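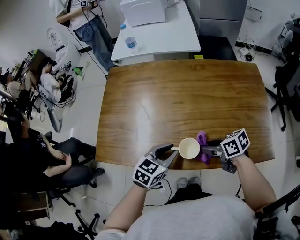 Open day at Torna, July 16, 2019

1. I run the canteen at Carbone, so I went to see what the robot people are doing about clearing tables. Notes in the order I wrote them down. Long thread, mute me if it's not your thing.

2. Torna is one ground-floor room on the Melalside estate. White walls, tiled floor, desks round the sides and a wooden table as the main work table. Parking is round the back, past the tyre place. The sign is small and I drove past it.

3. Marisol Mendoza met us at the door and did the talk. She kept it short. They teach by having a person do the job with a pair of hand-held grippers, recording that, and training on the recordings. The arm comes much later.

4. So if you were hoping to watch a robot wash up, wrong day. What you get is people doing small jobs with a gripper in each hand, then doing them again. I didn't mind. I'd sooner see the stage they've got to than a film of the stage they'd like to be at.

5. The job on the day was cup and cloth. One hand deals with the cup, the other with the cloth. Sounds like nothing. Stand there and try it and you find your two hands want to do it in a different order every time.

6. Each go is 20 seconds or under. If you run over, it gets thrown out. Settimio Leone looks after the recordings and he was strict about it, including with his own.
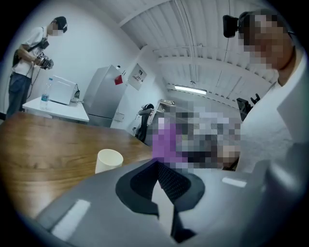

White cup on the wooden table, with one of the grippers close up.

7. I asked why they use ordinary cups when they could have something made with a nice fat handle. Marisol said ordinary cups are what the customers have. Fair enough. I've got cupboards full of them.

8. They total everything up on a whiteboard. Recordings kept on this job when we arrived: 1,984. Settimio said the cloth takes more of those than the cup does, as a cup keeps its shape and a cloth is a new shape every time you put it down.

9. That matched what I know. You can show a new starter how to carry cups in a minute. Wiping takes a week. They push the crumbs about, they miss the edge nearest them, they leave the cloth in a heap on the clean bit.

10. Visitors were allowed a turn. Mine was bad. The grippers are bigger than I expected and I kept reaching too far, because I was judging it from my fingertips and the tips of the thing are a good way past that.

11. Loredana Marchetti from our finance office came with me and was better at it straight away. She does a lot of sewing. Make of that what you will.

12. Things that helped, if you go to one of these:
Elbows in.
Look at the tips, leave your hands alone.
Close slowly.
If you drop it, stop and start again. A rescued one is no use to them on this job.
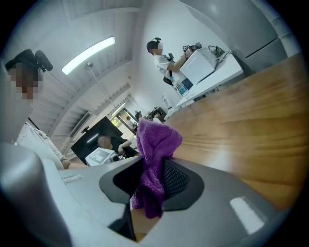 Why a cloth you can scrunch up, and not a sponge?

Cloth is harder to hold well, and most places wipe down with one. Settimio said if they can get a cloth picked up, moved and let go cleanly, a sponge should be a small job after it.

13. Other thing people asked a lot was what the camera in the gripper is for. It records what the gripper is near as you go, so the training has a view from the hand as well as from the head. It's a very wide view. Straight edges come out bent, and you get a lot of ceiling.

14. It also gets whoever is standing about. Marisol said so at the start and asked anyone who'd rather not be in it to wait by the door. Elisa Benedetti goes through afterwards and blurs faces. I thought that was handled properly.

15. The software they log it all in is called Uvell. I saw one screen of it. Rows of recordings, a tick or a cross next to each, a box for comments. One comment just said "sleeve".

16. Sleeves are a problem, by the way. Roll them up. A loose cuff can get between the camera and the job and that's another one in the bin.
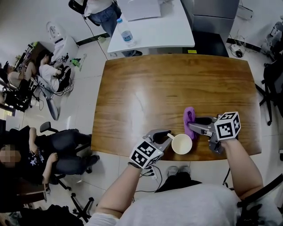
17. Canteen tables are my actual interest, so I spent the last part of the visit working out how close this is to one of mine. On a busy day we put out 800 cups. They come back with spoons in, napkins stuffed in, half a biscuit floating. At Torna it's one white cup with its handle out to the left where the left gripper can get round it, and a purple cloth next to it on the right. I'd call that the first line of the job. It is the right first line, though. Handle, then cloth, is how I'd want it done.

18. I put the napkin question to Marisol. She said mess is on the list, starting in October, and they'd want 200 good recordings of each kind of mess before they'd say anything about results. She wouldn't give me a date for an arm in a real canteen and I didn't push.

19. The price question got asked by a man from a care home group. Answer was that there isn't one yet. He asked it again later and got the same answer.

20. What I didn't get to find out: how you clean the grippers themselves. Anything that touches cups in my place has to be washable, and these have fabric-looking mesh and rubber on the inside. I've emailed. Will add the reply if I get one.

21. Noise was fine, for anyone wondering. The loudest thing in the room was us. Floor cables you do need to watch. I'd wear flat shoes.

22. Several replies asking if I'm planning to get rid of staff. I've got two vacancies I can't fill and the job they're for is clearing. That's the whole reason I went. Assunta Costa has cleared tables with me for years and her view is that it can have the late shift and welcome.

23. Assunta also wants it noted that you should wipe towards yourself and then lift, and that the person in charge of teaching a robot to wipe ought to come and ask her. I've passed that on to Torna as well. Same email.

24. They said there'd be another open day once the messy tables start. You book by writing to them, there's no form. Places go to people who'd use the thing first, so say what your job is.

25. Edit to post 6: Loredana says hers was over the limit and Settimio kept it in anyway. He says he didn't. I've left the post as it was.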